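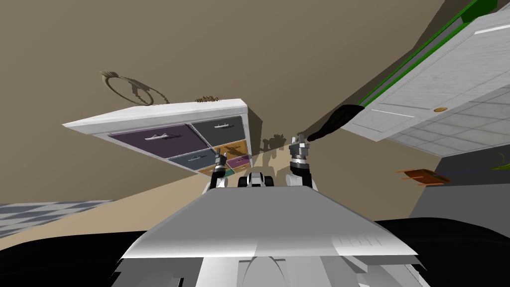

Simulated room, two-armed robot, drawers in seven colors.

Tips for recording drawer examples in a simulator

Vendors will tell you that more examples fix everything. I doubt it. My last Punwood set had 200 runs in it, and I threw out 81 after watching them back. Most of the trouble was sloppy driving on my part.

Start with the gripper camera. Play its view by itself before you keep a run.

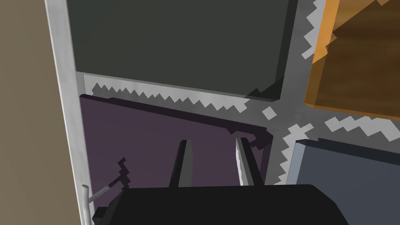 If you can't tell which drawer you're going for from that view alone, don't expect the learner to. Slow down on the approach, and leave the fingers open until you're lined up. Skip the "smart smoothing" in Undon. It rounded off my pulls and I never saw it help.
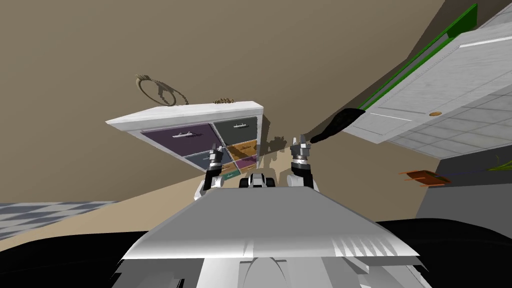 Labels deserve more suspicion than they get. "Open the top drawer" sounds clear enough until two people label the same batch. With a cabinet like this one, I'd write "purple drawer, long silver handle" and be done. Use the same words every time.

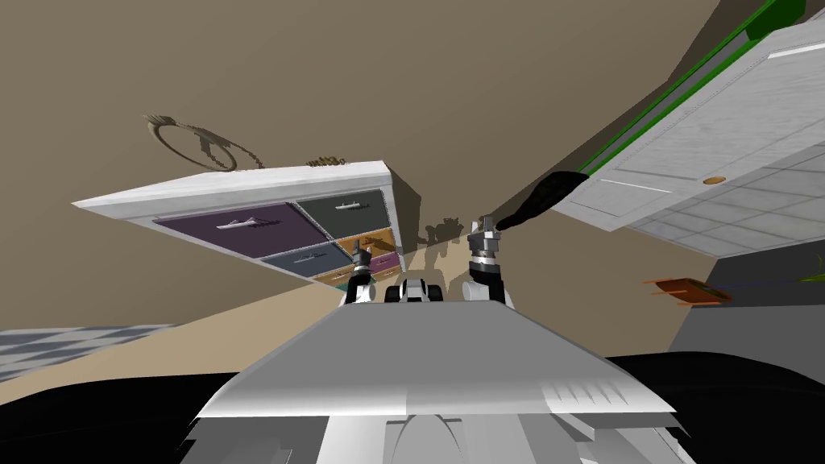 Change the room between batches, or the learner may just memorize it. Skultberg's guide says new wall colors are plenty. I'm not convinced. Move the big stuff too: the dresser, the orange tray, the white cabinet with the round knob. Then save the batch under a new name.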